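What Went Wrong with Wutska

Section 4 of the final report, Trorkano project group

By the time we got to the fault, Thibault Le Goff had already written the abstract, which described our results as "robust." He has agreed to change it. This section covers the failure, how we found it, and what we would fix if the semester were longer.

4.1 Background

Wutska is our control stack for a simulated two-armed robot. Pirihi is the grasp planner inside it and Tresero is the room model we run it in. The task for the second half of the term was to pick up a flat, bulky item, hold it, and put it back where it came from. Wide flat things are awkward. They swing, they block the camera, and a small mistake at the fingers turns into a big one at the far corner.

4.2 The fault

In January we left a batch of 49 runs going overnight and came back to a log that said every one had passed. This should have worried us more than it did. We had breakfast.

The trouble showed up on Monday when Thibault played back a run at normal speed for a slide. The arm went up, the gripper closed on air, and the arm moved through the whole carry with nothing in it, very smoothly. Pirihi logged "object secured." We went through the rest of the batch by eye and found 3 more like it, plus a few where the item was gripped properly and then tipped so far over that we would not want to stand near the real thing.

4.3 Cause

There were two bugs, and each one hid the other.

The first was in the grasp check. Pirihi decides it is holding something if the fingers stop moving before they reach their commanded position. We had set a time limit on the close command so that a stuck finger would not hang the program. When the limit ran out the fingers stopped, and stopped fingers counted as a grasp. So a slow close on nothing passed.

The second was a wrist offset. Somebody (the commit history is clear on who, and he is writing this section) had entered the tool length for the left gripper twice, once in the robot file and once in the planner. The fingers aimed short. With small blocks we got away with it because our test blocks sat deep in the grip. With a large flat item the pinch landed near the edge, and it rotated as soon as it was lifted.

The log for the worst run has 3,242 lines. The word "warning" appears in it 73 times, all of them from a deprecated function we had learned to ignore. None was about the gripper.

4.4 Safety

In simulation a dropped load costs nothing. On a real arm the same code would have carried on with the placing motion after losing its load, and our stop condition would never have fired, as it only looks at joint torque. We had a stop button on screen. It paused the display and left the controller running - we found this out during the same week, and it was not our best week.

4.5 Changes made

The grasp check now needs finger force as well as finger position, and a timeout counts as a failure. The tool length lives in one file. The stop button now stops things. We also added a tilt limit: if the held item leans past the limit, the arm halts and waits for a person.

We have not rerun the full batch with these changes, so we make no claim about the new success rate. The playback views we used for checking grasps by eye are below.

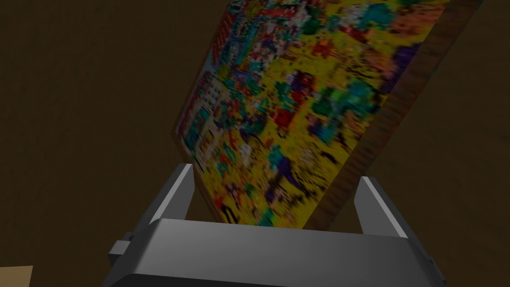
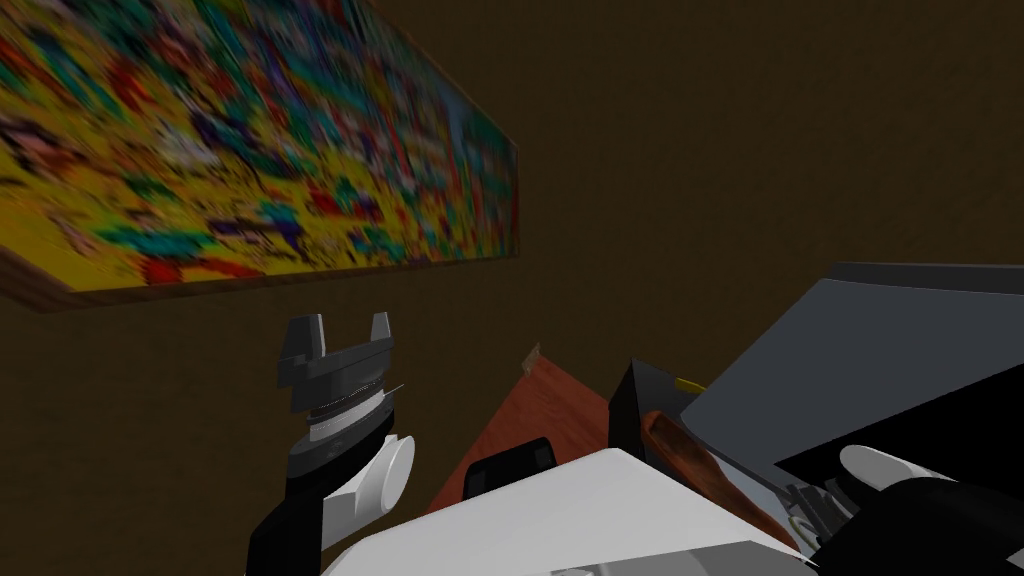 Figure 6. Camera views from Tresero. First: the board pinched near its bottom, tilted steeply. Second: the left gripper, empty, fingers up.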